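Bench notebook, February — memory stick task, second afternoon

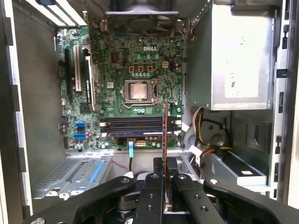 Picking up where I left off before lunch. Montri had the good idea of lowering the follow gain on the hand controller, and I have to say it made the whole afternoon nicer. Yesterday every little shake in my wrist went straight into the fingers, and by the end I was gripping the controller like a bus rail. With the gain down at Montri's setting the arm lags a touch, but you get used to it in a few tries and then you stop noticing.

We are at 137 kept demos now for Jaswood, all on the same old Dell tower. The goal is 200 before we let Jin near the training run, and then another set by hand guiding so we can compare the two. I keep going back and forth on which one I expect to win. Hand guiding feels so much more natural for the last bit, when you are lining the module up over the slot and want to feel it settle. But my own hand keeps wandering into the wrist camera's view when I guide, and Vasylyna threw out a whole batch last month over exactly that, quite rightly.

Things I want to remember about the approach:

Come in high and stop. I mean really stop, let go of the trigger for a breath, then go down. The demos where I swooped in all in one motion look lovely on playback and are a pain to segment afterward.

Keep the module upright through the carry. If it tips in the fingers, open up and start over, don't try to nudge it straight against the slot. I did that on try 204 and the stick turned sideways in the grip, so that one is marked bad.

Check the white clips at both ends before each try. I forgot twice today (sorry, Vasylyna, they are both in the log with a note).

Mind the blue SATA cable below the slots. The gripper comes up right over it, and I would like to tuck it to one side, but then the early demos won't match the later ones, so for now it stays where it is and I just go slowly.

Fodach dropped its connection once, somewhere after three, and I lost a nice clean run. Restarted it and it behaved until I packed up. Montri thinks it is the network switch under the bench again. I think it is the recorder filling its buffer, and we have a small bet going, loser brings pastries.

Total tries so far 218, counting the bad ones. Still to do: ask Vasylyna whether she wants the pause kept in the training clips or trimmed, and find softer pads for the fingers if Ruken ever answers my email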